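Nutgate Residents' Association
Minutes of the April meeting, held on Wednesday in the common kitchen, ground floor

Chair: Ermelinda Nogueira
Minutes: Salvador Guerreiro
Apologies were received from flat 10.

1. Minutes of the last meeting
They were read and approved with one correction. The name of the lift company is Privis, with one s at the end.

2. Accounts
The balance of the common fund is 1095 euros. From this we must still pay 368 euros to Tavares for the repair of the front door lock. The invoice was passed around and one resident asked why the travel cost is charged two times. Salvador will write to Tavares before we pay. The other invoices were accepted.

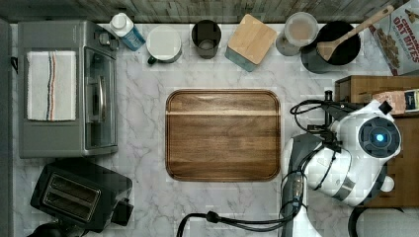 Common kitchen, counter with toaster oven and cutting board.

3. Water pressure on the upper floors
The pressure is still weak in the mornings, mostly between seven and eight. Sanum sent a technician, who said that the pump is in good condition but the filter before it is old. A new filter costs 168 euros with the work included. It was agreed to order it. The water will be closed for one morning and a paper will be put in the entrance before. Residents who have a washing machine are asked not to start it on that morning.

4. Bicycles in the stairs
We discussed this point for a long time. The rule says that nothing can stay on the stairs, but the bicycle room has no more free hooks. Ermelinda proposed to remove the bicycles which have no owner. Every owner will put a label with the flat number, and after one month those without label go to the cellar. Approved with two votes against.

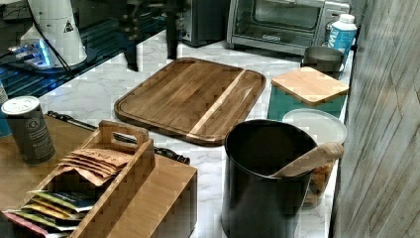
Common kitchen, cutting board and black canister with scoop.

5. Noise in the courtyard
The family on the second floor asked again that the ball games finish at nine in the evening. The parents who were present agreed for school days. For the weekend there was no agreement, and the point
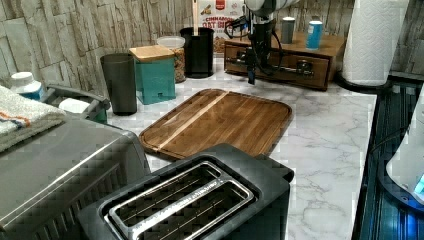 will come back at the next meeting. Until then the old hour, ten in the evening, stays valid for Saturday and Sunday.

6. Lift
The yearly inspection by Privis is finished. The light in the cabin must be changed and the alarm button is slow to answer. The contract ends this year, and Salvador will ask for two other offers so that we can compare the prices.

7. Other matters
The lemon tree in the courtyard needs a bigger pot. It was asked if the association can pay for it. 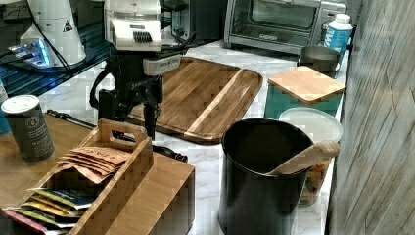 Ermelinda answered that a pot is a small expense, but she would like to see the price first. She also reminded that the earth from last year is still in the cellar, two full bags, and should be used before we buy more.

The meeting was closed at 9:20 p.m.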